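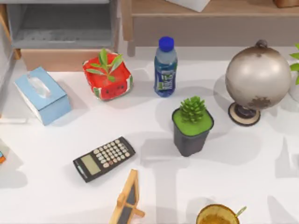
*A white tabletop with desk objects, including a pale blue tissue box. A shelf unit and a light wooden bench stand behind it.*

**Caditley Revises Surface Finish Standard for Shared Office Furniture**

*Cleaning cycles doubled for horizontal surfaces; new labeling rule applies to orders placed from September*

TURARBRIDGE, 1 May 2026 – Caditley, a supplier of furniture to offices, libraries and colleges, today published the second edition of its Surface Finish Standard. The document sets the tests a finish must pass before it can be used on desks, benches, shelving and drawer units sold under the Caditley name. It replaces the first edition in full.

The main change concerns cleaning. Under the first edition, a sample panel was wiped 150 times with a neutral detergent and then checked for loss of gloss. Under the second edition the panel is wiped 300 times, and the detergent is changed for a disinfectant at the strength used in shared workplaces. Gloss is measured before the first wipe and again after the last. A panel fails if the reading drops by more than 10 percent.

"The old test was written for desks with one user," said Kavitha Iyer, head of materials at Caditley. "Shared desks get wiped between users, often several times a day, and with stronger products. Our returns data showed dull patches at the front edge, where people rest their forearms. We wanted a test that would find those patches before the furniture leaves us."

Vertical surfaces, such as cabinet sides and drawer fronts, stay on the 150-wipe test but must now use the same disinfectant. Inner surfaces of open shelving are treated as horizontal where they carry a load and as vertical in all other cases.

**Edge and joint requirements**

The second edition adds a section on edges. Finish thickness at an outside corner must be no less than two-thirds of the thickness on the flat face next to it. Readings are taken at four points on each panel, and the lowest reading is the one recorded. Averages are no longer accepted.

Where a panel meets a leg or a frame, the joint must be sealed on both parts before assembly. Sealing after assembly is allowed only for repair work and must be noted on the service record.

**Test program**

Testing was carried out at the Stornstead laboratory between the autumn and early spring. A total of 218 panels were prepared from finishes in current production. Each panel was conditioned for seven days at a fixed temperature and humidity before testing. Clear finishes on light wood and opaque white finishes were tested in separate groups, as they wear in different ways and are read at different gloss angles.

Two finishes now in the range did not meet the new limit. Both are clear coats used on bench tops. They will be withdrawn when existing stock is used up, and a water-based coat that passed the test will take their place. The change in color is within the tolerance already given in the catalog.

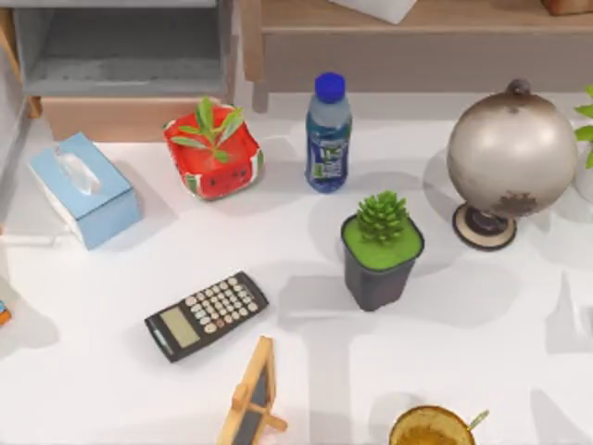 Bongani Xaba, who ran the test program at Stornstead, said the laboratory would release its method in full. "Other makers can repeat the work with ordinary equipment. The wiping rig has a fixed load and a fixed stroke length, and both are given in the annex. The cloth is the part that needs care. It has to be replaced at set intervals or the results drift."

**Labeling**

Orders placed from September will carry a finish label on the underside of each top and inside each drawer unit. The label gives the finish code, the batch number and the cleaning products that may be used. Products containing solvent or abrasive particles remain excluded for all finishes.

Furniture delivered before that date is not affected, and its warranty terms do not change. Customers who want labels for existing furniture can request them by order number.

**Availability**

The Surface Finish Standard, second edition, is free of charge from the Caditley customer desk. Printed copies can be supplied to contract customers on request.

**About Caditley**

Caditley designs and supplies desks, benches and storage for shared workplaces and places of study. Its head office is in Turarbridge.

**Press contact**

Jeptoo Koech, Communications, Caditley, Turarbridge

**Technical contact**

Bongani Xaba, Stornstead laboratory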